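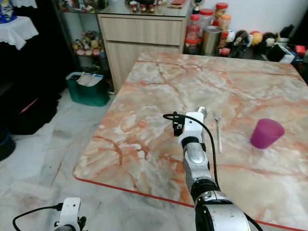 Figure 1. Right arm over the marble-patterned table, with the fork and the purple cup to its right.

Keogh Two-Arm Table Cell: Setup and Maintenance Report
Finbarr Ní Bhriain and Sinéad Kavanagh
Submitted 2019-08-17

1. Scope

The report covers the setup, routine care and one repair of the Keogh cell over the second half of the project. Grasp planning is dealt with in the companion report by the Skurkbridge group and is left out. Work on the cell began in January, when the arms were still on the old bench and had no cable guides.

2. Arrangement

The cell has 2 arms working over one table. Each arm ends in a white gripper housing with a cable leading away from it. On the right arm, a small black module is clipped to the left side of the wrist housing, and its cable loops over the top of the arm and down the right side (Figure 1). The loop is left deliberately large. An earlier, tighter route pulled on the connector whenever the wrist turned past its middle position.

The table top is hard and has a strongly coloured pattern. We kept it, but the colour thresholds in Studus had to be set again, as the pink areas were being picked up as part of the cup.

3. Home position and table height

Table height was found by lowering the closed fingertip in small steps until the motor current rose, then backing off 4 mm. The value was stored as the safe hover height. The same steps were repeated at each corner of the working area and the highest reading was used for the whole table. This costs a little reach on thin objects. A fork lying flat is the worst case we tested, and for that object the hover height is overridden by hand.

4. Fault and repair

After 300 cycles the right arm began to lose its wrist signal for short periods. The log showed 894 dropped messages in one afternoon, nearly all of them during outward moves. The Prinel controller reported no fault.

The cable was unplugged at both ends and checked for continuity while being flexed by hand. One conductor opened near the wrist end. Sinéad cut back the damaged section, fitted a new connector and re-clipped the module. The cable was then routed in the present loop. No drops were logged in the next full run.

5. Routine care

Before each session:
Power off and check both wrist cables for kinks.
Wipe the fingertips with a dry cloth.
Confirm that the module clip does not move under light finger pressure.
Run the homing routine at low speed, one arm at a time.

The joint covers are opened only when the noise level changes – we did this once and found a loose screw on the left arm.

6. Remaining work

The left cable still follows its original route and should be changed to match the right. The hover height should also be stored per object in the Studus settings file, so that the manual override can be removed.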